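Capítulo 2
Revestimientos decorativos: motivo, módulo y repetición

2.1 Superficies de imitación pétrea
Un revestimiento impreso reproduce el veteado mediante un módulo que se repite. Cuanto menor es el módulo, antes se percibe la repetición.

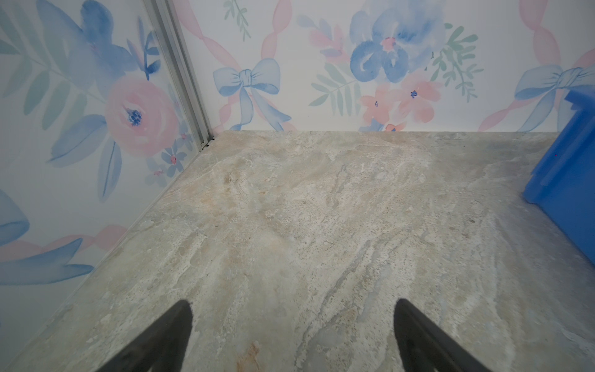 Figura 2.1. Suelo con dibujo de aspecto marmóreo y vetas diagonales.

2.2 Papeles pintados
Se denomina rapport la distancia vertical entre dos apariciones del mismo motivo.
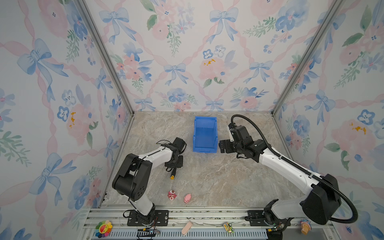

El case entre tiras puede ser recto, desplazado o libre. El case recto mantiene el motivo a igual altura. En una retícula diagonal de cintas con lazos en los cruces, un error de case se aprecia en la línea de la cinta.

2.3 Tono y lote
El tono se comprueba antes del corte.

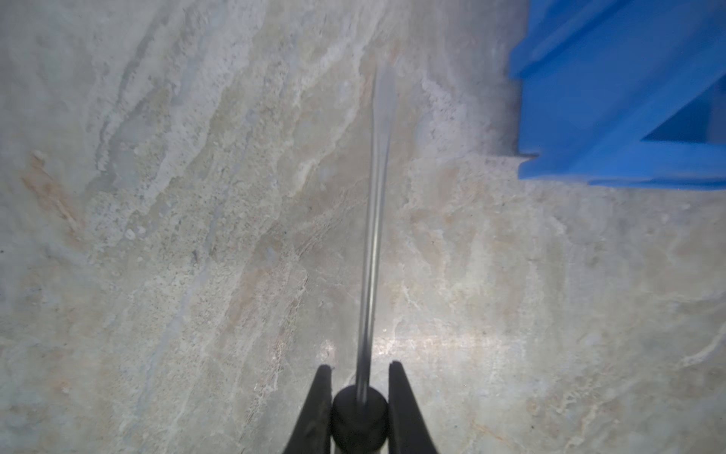 Las piezas de lotes distintos no se combinan en un mismo paño. 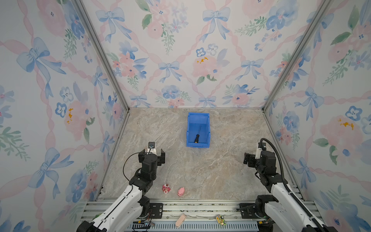 El número de lote se anota en el parte de obra.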